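Fladance 7 changes how section page numbers are stored

The September release of Fladance, the word processor from Wesum, moves page numbering out of the footer and into the section properties. Documents saved in earlier versions open without conversion, but the numbering is rewritten the first time the file is saved.

Until now, a footer held both the number field and its starting value. Copying a footer from one section to another copied the starting value too, and long reports often restarted at 1 in the middle of a chapter. In the new version the footer holds only the field. The starting value, the numeral style and the "hide on first page" setting belong to the section and stay there when the footer is replaced.

Roman and Arabic numerals can be mixed in one file, as before. A section can also continue the count of any earlier section, including one that uses a different numeral style. Wesum lists 9 numeral styles in the release notes.

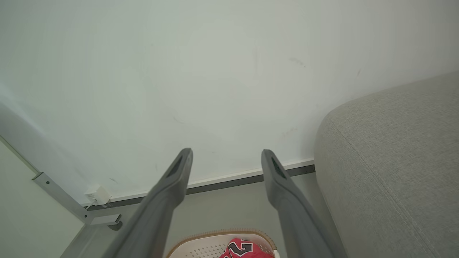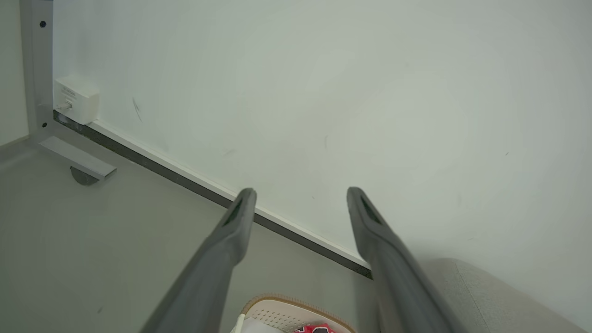 Issue 493 — page 7

Tables of contents are affected as well. A table built in an earlier version keeps its old page references until it is updated by hand with Refresh Table in the References menu. Cross-references inside footnotes update when the file is opened.

The change has a cost in large files. Czarnecka, which makes a thesis template for Fladance, reports that documents of more than 300 pages take longer to save the first time, while each section is rewritten. Later saves run at the usual speed. The company has posted a revised template and advises against pasting old front matter into it — the pasted section brings its own numbering settings along.

Merkico, the add-on that stamps page numbers on exported PDFs, does not read the new section properties yet. It prints Arabic numerals from the first page whatever the section says. An update is planned. Until it is out, users can turn off stamping under Export Options and let Fladance write the numbers itself.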